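Banner workshop notebook
Mar 5, 2022

Big banner for the Tredau away end. Seam tests and first go at the paint.

Finally got the Thân cloth out of the bags and onto the floor, and I'm so pleased with it! Much lighter than the stuff we used for the Levport derby, and it folds down to almost nothing, so getting it up the stairs at the Reketti stand should be far less of a wrestling match this time. Reketti holds 1,640 and the plan is to cover the lower half of it, goal line to corner flag, in 11 strips sewn side by side.

Seams first. Tried a flat overlap and a rolled seam on offcuts and pulled both by hand over the stair rail. The flat one puckered as soon as I leaned on it. The rolled one just stretched a little and came back. It eats more cloth and it's slow on the old machine (needle change halfway, the fine one kept skipping), but I'd take slow over a banner splitting in the minute before kickoff. Thread is the bonded nylon left over from the flags. Enough for the test pieces, not enough for the whole job. ORDER MORE.

Paint: thinned the navy with water, rolled it on one offcut, brushed it on another. Roller wins for the big shapes, easily. Brush only for the points of the letters and the crest. The navy looks nearly black on this cloth until you hold it to the window, and I love it.

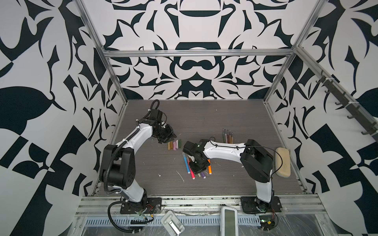 The border is the part I can't stop sketching. My first drawing had club scarves all the way along, and from the far end of a ground that would have turned to mush. What reads from a distance is dark, fat shapes with plenty of white left between them, like the leaves and points on the back wall here, which match left and right around a middle piece like a cup. A cup in the middle! For a cup game! The side walls go bigger with the same sort of shapes and throw in blocks of checks low down, and I'd like to do that too: large leaves at the ends of the banner, where people sit farthest away, and a patch of checks in each bottom corner to tie in with the old away shirt. Drew half of it on brown paper, folded it over and traced the other half. Came out cleaner than anything I've done freehand.

Lettering next to the border is still tight. Either the words lose the second line or the letters get narrower, and narrow letters were what went wrong in September, when the away end held up a lovely piece of work and the TV pictures showed a gray stripe. I'd drop the second line. The crest says the rest.

Tested a folded seam allowance under the paint too. It cracks a bit along the crease if the coat is thick. Two thin coats hold fine.

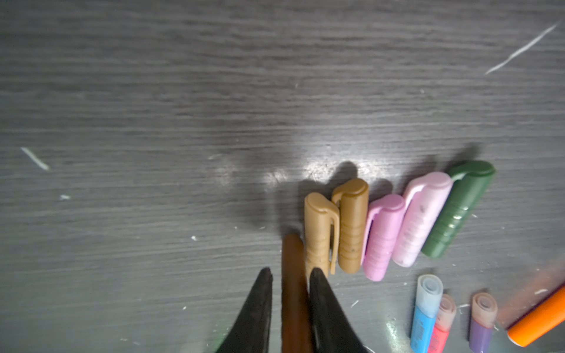 Can the strips be painted before they're sewn together?
Paint them first, but leave the sewing edge bare on both sides and touch up the joins once the seam is in. Painted cloth gums up the needle.

Wrote the strip numbers on the back in laundry pen, bottom left corner. Whoever folds, fold from the top down with the number showing, so it unrolls the right way at the ground. Carrying loops: four on the top edge of each end strip, doubled webbing, box stitch. I had one hold a full paint bucket off the rail overnight and it didn't budge.

To do
– thread
– second tin of navy, same batch if the shop still has it
– trace the other corner checks
– ask the Tredau steward's office about rope, they were fussy last time
– clear the long wall so the strips can hang while they dry

Seam samples are pinned by the door with the rolled one on top. Give it a good pull if you're passing.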